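Oltia users board > Data collection > How many demos before first training?

duvstead_bench
October 6, 2025
We're collecting pick-and-place demos with the hand-held gripper on Oltia. So far I have 382 episodes, all on the same white surface. Pads start open, nothing between them, then the approach.
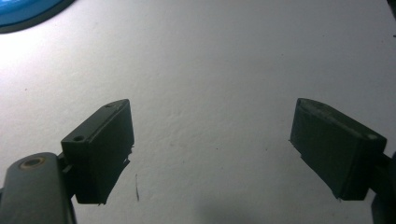
kettlegrip
I'd stop there and train. We got a usable policy from 200 on the Pletard set. After that, more of the same background did very little for us.

duvstead_bench
Did you throw any out?

kettlegrip
17. Mostly ones where tracking dropped.

mara_k2
Disagree on stopping. One surface is the problem, and training now won't tell you much you don't already know. Move to another table and change the light first. Also check your pads, a ragged lower edge on one can change how thin parts sit.

kettlegrip
You can do both. Training takes us 2 hours.

mara_k2
Sure, but then people tune on the bad set. We did that with Lü and lost most of December.

duvstead_bench
OK. I'll train once on what I have, not touch any settings, and start on the second table tomorrow. Will post the numbers for both.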